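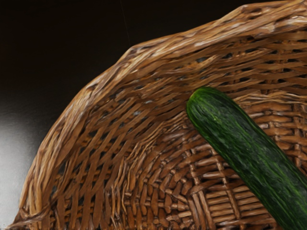
Is Tovska good enough to test a grasp planner before you touch hardware? For picking single items out of bins and baskets, I'd trust it, once you fix the default contact settings.

I ran version 4 of the simulator for 9 days with Nadetti as the planner. Setup is one config file. The renderer handles woven wicker well, down to the gaps between strands, and a cucumber lying in the basket throws a soft shadow. Out of 100 simulated picks, 79 succeeded. Most misses came from collision meshes that were too coarse at the rim – the docs barely cover this.

Logging is slow, and replay needs a restart each time. Worth the license if you already use Nadetti.

– Corey McAlister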